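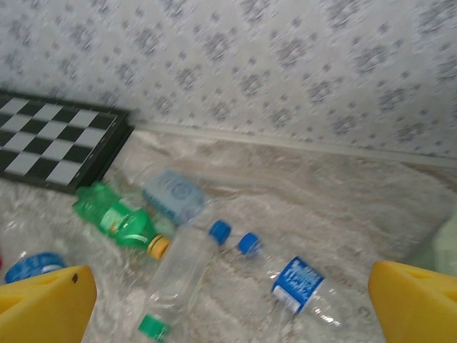
Patterned wallpaper, a white skirting board and the usual clutter on the floor.

If a wren comes in through the kitchen door at Mirkadden, you are meant to stand quite still and let it make up its own mind. Shoo it out and you shoo out the summer's luck along with it, or so I was told over a very large pot of tea on my first morning in the valley, and I have kept my arms by my sides ever since!

I had gone for 10 days in August, hoping to hear a few stories about birds, and came home with far more than would fit in my notebook. The cuckoo, for instance, must never be heard on an empty stomach (people here keep a crust by the bed in spring, and some of them are only half joking). Rooks leaving a tree mean a quarrel over land. A heron on the left bank at Akance, where the river bends below the old ford, is a fine thing for anyone fishing, though it's thought a poor sign for a wedding party, who will cheerfully go the long way round by the upper bridge to avoid meeting one.

Owls are a harder matter, and opinion is split from one end of the lane to the other. On the hill farms a barn owl calling before supper promises a dry hay week. Down in the village the very same call means you should go and visit your oldest relation, and take a cake.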